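FOR IMMEDIATE RELEASE
27/05/2019

Otholm Bakes Again: Ketier Opens Its Doors on the Old Mill Road

Hi, I'm Maribel Condori, and I run Ketier, the little bakery that has been selling out of my cousin's garage for longer than either of us wants to admit. I'm writing this release myself (can you tell?) to let the good people of Otholm know that we finally have a real shop with a real oven and a front door that sticks a bit when it rains.

The opening is the last weekend in May, and you're all invited, press included. Come hungry! We'll have coffee from Marulanda, the roaster over in Ullach, and we're baking 600 buns for the first morning. My cousin wanted 700. We argued, I won, and if we run out by ten I will never hear the end of it.

What we're baking

The glazed bun is what most of you know us for, and it isn't changing. Same dough, same overnight rise, same glaze brushed on while they're still warm from the oven. It'll be $2, just like it was in the garage. We're adding a seeded rye loaf for $5, plus a cheese roll I've been fussing over all spring and still think needs more pepper.

Everything gets baked on site, starting well before sunrise. If you live upstairs or next door, I'm sorry about the mixer, and please come down and let me make it up to you with breakfast.

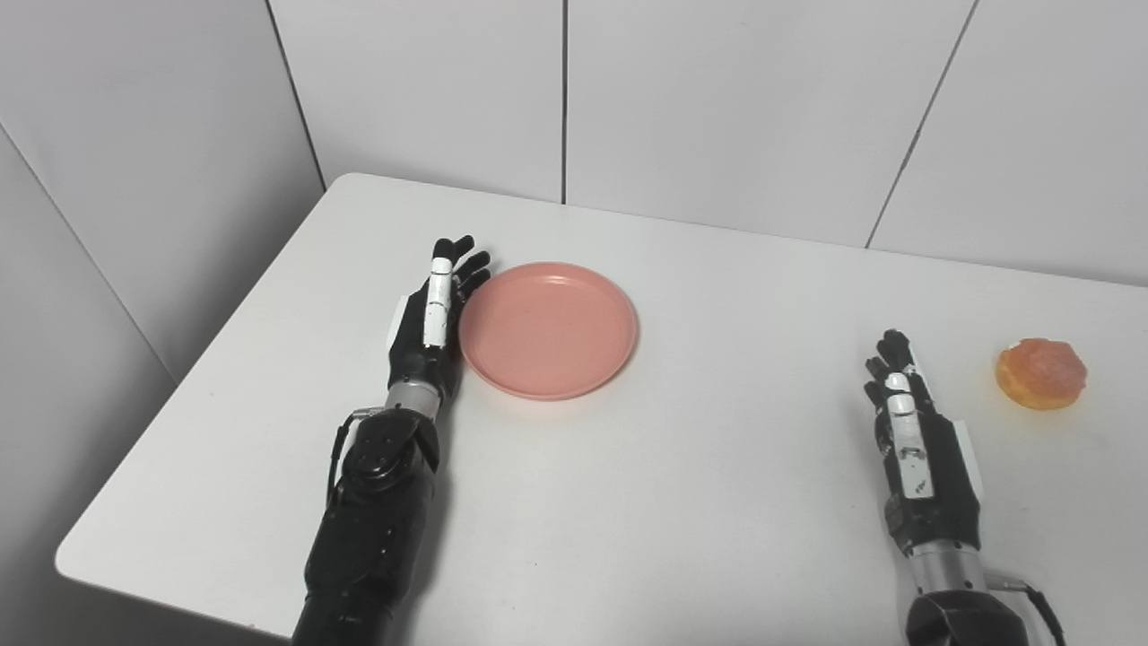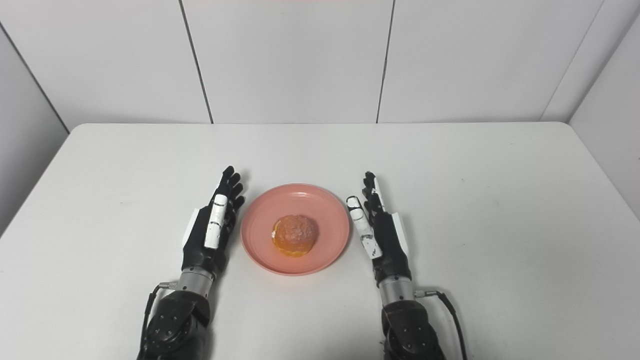 A pink plate, and a bun on it in the second picture.

Getting here and ordering ahead

We're on the old mill road, across from the bus stop, with the green awning. Parking is out back and it's tight, so walk if you can. Dogs are fine on the patio, and there's a water bowl by the steps.

Orders for parties, offices and school events can be placed at the counter. Please give us two days for anything bigger than a couple of trays, and tell us about allergies when you order, as we use wheat, eggs, milk and nuts in the same kitchen. We don't ship. I tried mailing buns to my aunt once and she was very polite about it.

For the press

I'm happy to talk, and mornings after the rush are best. Stop by the shop and ask for Maribel, or leave your number at the counter and I'll call you back once the last trays are out.

Media contact: Maribel Condori, Ketier, Otholm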